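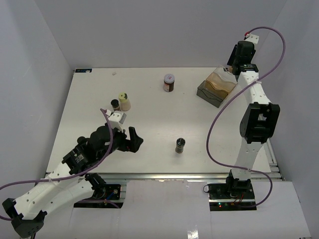 ¿Dónde conviene guardar los botecitos de tapón, en un cajón o en una caja transparente encima de la mesa?

En una caja transparente, siempre que la mesa quede lejos de la ventana. En el cajón se tumban, ruedan al fondo y acabas comprando repetido.

Cómo ordenar botes pequeños en una caja transparente

Guía rápida, que voy con prisa. La escribí en mayo después de vaciar el mueble del baño de la calle Tapia, y la he ido retocando a ratos. Vale para esmaltes, sérums, aceites, muestras, tintas, lo que sea pequeño y con tapón.

Lo que hace falta

Una caja transparente. La mía es una Prelia de las bajas, me costó 1.040 pesos. Había otra de 3.000 con cajoncitos, muy mona, pero en los cajoncitos no entraba nada de pie. Mirad la altura interior antes de pagar. La mía tiene 92 mm por dentro.
Un paño que no suelte pelusa. Mejor dos.
Agua tibia, jabón de platos.
Etiquetas redondas, de las más chicas. Las Petwood pegan bien, pero cuestan de quitar si te equivocas.
Rotulador permanente fino.

Paso 1. Sacar todo

Todo. También lo del neceser de viaje y lo que anda por la cocina. Encima de una mesa clara, porque los tapones oscuros se ven enseguida y las gotas también. Si la mesa es oscura, una sábana blanca y listo.

No vayáis tirando mientras sacáis. Primero sacar, luego decidir. Yo lo hice al revés y tuve que rebuscar en la basura un aceite que estaba casi lleno.

Paso 2. Tres montones

Se queda, se va, no sé. El de "no sé" con límite: lo que quepa en una taza. Si rebosa, hay que elegir.

Se va: lo que huele raro, lo que se ha separado y no vuelve a mezclarse al agitar, lo que tiene el cuello tan pegado que ya no abre. Para la fecha buscad el dibujito del tarro abierto, 6M, 12M, etc. Son meses desde que se abre, no desde que se compra.

Restos de esmalte o disolvente: al punto limpio, nunca por el fregadero.

Paso 3. Limpiar cuello y tapón

Aquí se va el rato. La suciedad se mete debajo del tapón, y si el cuello tiene estrías, en las estrías. Paño húmedo con una gota de jabón, bote bien cerrado, y girando el bote, el paño quieto. Luego paño seco.

Para lo pegajoso, un cepillo de dientes viejo, de arriba a abajo siguiendo la estría. En redondo no sale nada. Con los tapones brillantes cuidado, se rayan con nada: ni estropajo ni el lado verde de la esponja. Yo uso la pasta Pritovik, un poquito nada mas, y se aclara enseguida.

El bote se coge por los lados. Del tapón no, que si está mal enrroscado te quedas con el tapón en la mano y el resto en el suelo.

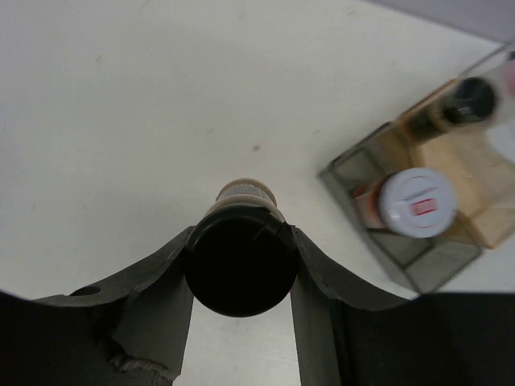

Paso 4. Marcar el tapón

Dentro de la caja, mirando desde arriba, lo que se ve son los tapones. Así que la etiqueta va en el tapón, no en el costado. Con el tapón seco del todo. Poned el tipo (A aceite, S sérum, E esmalte) y el mes en que lo abristeis.

Si el tapón es negro, etiqueta blanca. El rotulador directamente encima no se lee, ni el plateado con mala luz.

Paso 5. Llenar la caja

Caja limpia y seca por dentro.
Los altos atrás, pegados a la pared del fondo.
Los de diario delante, a la derecha si sois diestros.
De pie siempre. Si uno no cabe de pie, ese va a otro sitio.
Dejad un hueco para meter dos dedos. Apretados no se pueden sacar sin tirar el de al lado.

Los que bailan mucho se sujetan con una tira de cartón doblada en L. Feo pero funciona.

Paso 6. Dónde ponerla

Lejos del sol y del radiador. Encima de la lavadora tampoco, con el centrifugado se va moviendo hasta el borde. Si la giráis un poco, con una esquina hacia vosotros, se llega mejor a los de los dos lados.

Mantenimiento

Paño a la tapa cuando veáis huellas. El acrílico se limpia con agua y jabón, sin alcohol, que lo deja blanquecino. El vidrio aguanta lo que le echéis. Cuando entra uno nuevo, revisar los meses de los demás, cinco minutos.

Precio total: 1.040 de la caja, y con 1.000 más me sobró para etiquetas, rotulador y paños. El cartón era de una caja de galletas.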